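Two-arm bench cell, wrist camera drift after finger change
Forum > Arms and Grippers > Setup and Maintenance
39 replies, 2,241 views

Prerninero
Started this in August and still not happy, so I'm asking before I take the whole thing to bits again. Two arms over a white table, parallel jaw grippers, black faceted fingers, a wrist camera on each. Task is fruit into a basket. Since I swapped the fingers the right arm closes a few millimetres to one side of where it thinks it is. Left arm is fine. Same fingers, same screws, same torque, same script.

I've redone the hand-eye calibration 4 times. Each time the script tells me the result is lovely, and each time the arm disagrees.

Plirow
What residual does it report, and on how many poses? "Lovely" could mean anything. I don't trust that script's summary line at all. It averages everything, so one axis can be rubbish and you'd never see it.

Prerninero
I don't have the per-axis numbers, only the summary. Fair point. I'll dig out the log.

Cartwright
Finger mounting plate. It's always the finger mounting plate. You changed the fingers, the problem started, stop calibrating the camera.

Plirow
"Always" is doing a lot of work there. If the plate were off, both fingers would be off together and the calibration target held in the jaws would have shown it.

Cartwright
Only if he holds the target in the jaws. Most people bolt the board to the table and never touch the fingers during calibration. Prerninero, which do you do?

Prerninero
Board on the table. So no, the fingers aren't involved in it at all. Hm.

Ataahua Kereama
Can you post what the cameras see? Fixed and wrist, both if you've got them. I'd like to know how the fingers sit in the wrist view before anyone gets a hex key out.

Prerninero
Two from the fixed camera, two from the wrist.
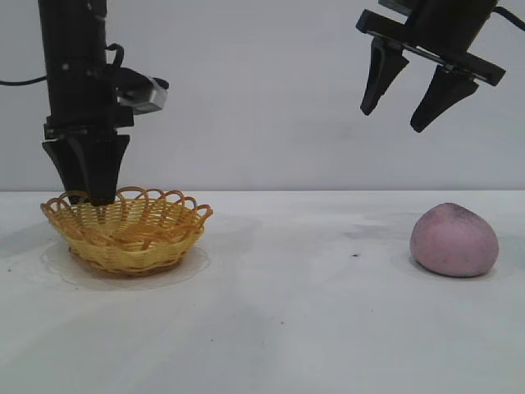
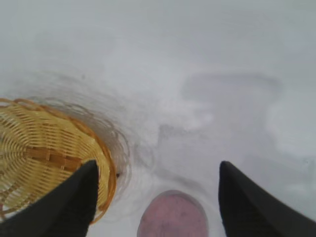
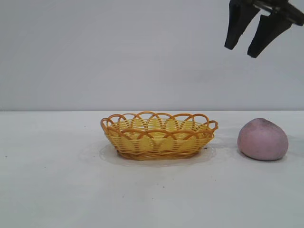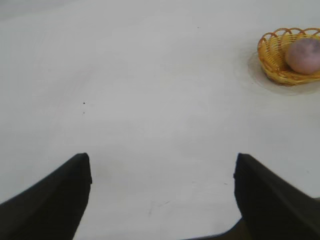
The offset is in the horizontal plane only, by the way. Height is right every time, which is what made me think camera and not plate.

Cartwright
Height being right tells you nothing. If a plate has slipped sideways on its dowels the tips are still at the same height. Did you put the dowels back in?

Prerninero
There were two dowels when I took the old fingers off. I put two back. Whether they went into the same two holes is a different question. There are four holes in that plate and I didn't mark them.

Cartwright
I rest my case.

Plirow
You haven't got a case yet, you've got a suspicion. The left arm had its plate off as well, by the same person with the same four holes, and that one's fine. So either he got lucky once or it's something else. I'd still want the log.

Also, what is the wrist camera bracket held on with? If it's the printed one, those creep. I had one sag enough over a summer to throw me off, and I spent ages blaming everything else on the cell. Put a straight edge across it.

Stidico
Joining in as I look after six of these. Agree with Plirow on brackets, disagree on the log. Reading it takes an evening and the check for the plate takes five minutes:

Jog the arm to a marked point on the table with the jaws closed. Rotate the wrist half a turn about its own axis and look at where the tips end up. If they come back over the mark, the fingers are centred and you can leave the plate alone. If they swing off to one side, half of that distance is your error.

No camera used anywhere in that, so it can't confuse you.

Plirow
That assumes the tips meet on the centre line when they close. If one jaw leads the other you'll get a swing with a perfect plate.

Stidico
True. Do it closed, then again with a pin gripped in the jaws. If the two results differ, look at the jaws.

Prerninero
Will do it tonight. Is there any point wiping the table down first? It's got specks and scuffs all over it and I did wonder about the vision.

Stidico
Not for this. Clean it if it annoys you.

Ataahua Kereama
I'd leave the marks where they are for now. A speck that stays put is a handy reference if you want to compare wrist views later on. And check the cable while you're at it. If the loop at the wrist is too short it'll drag as you rotate, and you'll be measuring the cable.

Prerninero
Right, done, at ten past nine with a torch in my teeth. Tips swing off the mark. Same amount with the pin. I took the plate off and one dowel was sitting in the wrong hole, with just enough slop for the screws to pull it down looking square.

Cartwright
As I was saying.

Plirow
Fine, it was the plate. Does it pick straight now, though? One good wrist rotation isn't the same as a fixed cell. What does it do over a decent run?

Prerninero
Only had time for a handful of picks before I had to lock up. The offset looks much smaller. I wouldn't swear it's gone.

Plirow
Then there may be two faults and you've found the big one. Straight edge on the bracket, please.

Stidico
And mark the holes. Paint pen, both arms. I recheck mine every 2,000 cycles or whenever someone has had the fingers off, whichever comes first.

Cartwright
2,000 is overkill if the dowels are in properly.

Stidico
Your dowels, maybe. I've got other people using mine.

Prerninero
Bracket has a slight bow in it, can see light under the straight edge at the camera end. Ordering a metal one. Will calibrate again once it's on, with the target in the jaws this time, and post the per-axis figures.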